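# Bokport 30 Sideline Ball Bag

The Bokport 30 is a carry bag for football programs that move a lot of balls between the locker room, the practice field and the bus. It is made by Clonder and sold to schools, clubs and youth leagues. The body is heavy coated nylon with a mesh panel down one side so damp leather can breathe.

## What you get

- One bag with a full-length zipper and two carry handles
- One padded shoulder strap, removable
- One pump sleeve with a flap, sewn to the inside wall
- One clear card pocket for a team name or field number

Pumps, needles and balls are not included.

## Sizing

Two versions are in stock. The standard bag takes 12 full-size balls at game pressure. The long bag takes 16, and it needs two people to lift when full. Both take more in junior and youth sizes. If you carry kicking balls separately, order the divider. It fits either bag and moves to any of four positions.

The bottom is a double layer with a molded rim, and it will stand up on turf or a gym floor without tipping. On wet grass it sinks a little. Empty, it folds flat and goes under a bus seat.
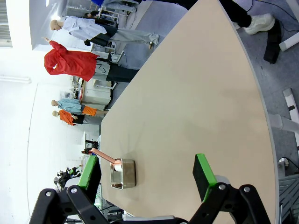
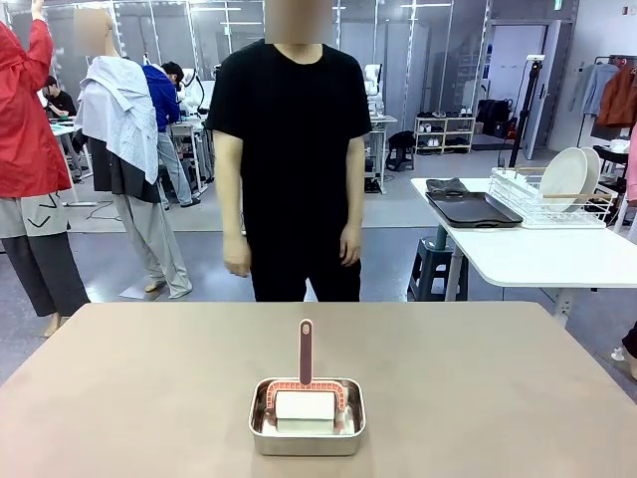
## Zipper and handles

Most ball bags fail at the zipper, usually where somebody has forced one ball too many past it. Ours is a size 10 coil with a long pull that works with gloves on. We ran it through 3,000 open-and-close cycles before the first production batch. The slider can be replaced at home with pliers - the part is listed under Spares.

Handles are stitched all the way under the bag. The shoulder strap clips to steel rings and should come off before the bag goes in a luggage bay.

## Colors and printing

Stock colors are black, navy, maroon and forest green. The mesh is black on all of them. Team names are printed in white or gold, up to 30 characters on one line. Logos need a vector file and add a week to the order. Printed bags can't be returned unless we got the printing wrong.

## Care

Brush off dried mud and wipe the outside with a damp cloth. Leave the bag open overnight after a rain game. Do not machine wash or tumble dry. The coating will peel, and that is not covered.

## Ordering

Single bags ship from the Annamalai warehouse, normally the next working day. League orders of more than 300 bags are made up at Sketitz and take some weeks, so for August practice get the order in by May. Purchase orders from schools are accepted.

The stitching and rings are covered for two full seasons. Send a photo of the damage with the batch code, which is printed on the white tag inside the pump sleeve.

## Spares

Slider, shoulder strap, divider, card pocket insert. The older Bokport bags with the square bottom use a different divider - check the tag before you order.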